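January 7, 2025

Bench notes, hide glue vs. PVA on recessed panel doors, Claradville shop

Carried over from the Fellar job. The open question is whether the stiles on the older doors let go because of the glue or because of the joint. Gearóid Ó Dálaigh pulled two more samples from the Pimentel stack, both short tenons, both with almost no glue left on the shoulders.

Hide glue batch: 147 g dry granules, soaked overnight in cold water, brought up in the double boiler. First pot went thin and stringy. Second pot held a proper film on the brush. Kept the second, dumped the first.

PVA batch: straight from the bottle, no thinning.

Clamp pressure was set by feel on the first three joints, then with the torque driver on the rest. The first three should be left out of any comparison. I have marked them with a pencil cross on the end grain.

Panels stay dry in the groove in all cases. The old Pundetton sheet says to spot-glue the center of the top edge. I don't agree with it for painted work – the paint line cracks along the bevel when the panel shifts, and the spot holds just enough to make the crack uneven.
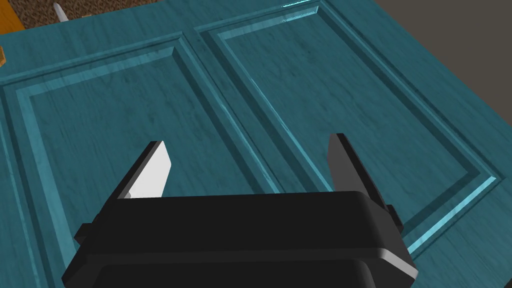
Shear results, first pass

Loads in pounds, single joints, cured three days at shop temperature.

Hide glue, long tenon: 732
Hide glue, short tenon: 441
PVA, long tenon: not run, fixture slipped
PVA, short tenon: 510

The short tenon numbers are closer than I expected. On the hide glue piece the break ran through the glue line for most of its length and took some fiber near the shoulder. On the PVA piece it was mostly fiber. One sample each, so no conclusion about the glue yet. Tenon length matters more than either pot, at least on the hide glue side.

The fixture slip was the lower jaw bolt. Replaced the washer and retightened. Check it between every pull from now on, and write the check in the margin.

Gearóid thinks the shoulders were starved because the old shop glued the mortise only and left the tenon bare. Plausible. Next set gets half the joints done that way on purpose.

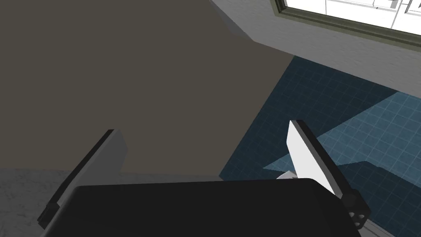 Gripper fingers open, black housing below.

To do:
Rerun PVA long tenon.
Cut six more short tenons from the same board, grain direction marked.
Ask Fellar for the humidity log going back to April.
Order granules, the open bag is nearly out and smells off.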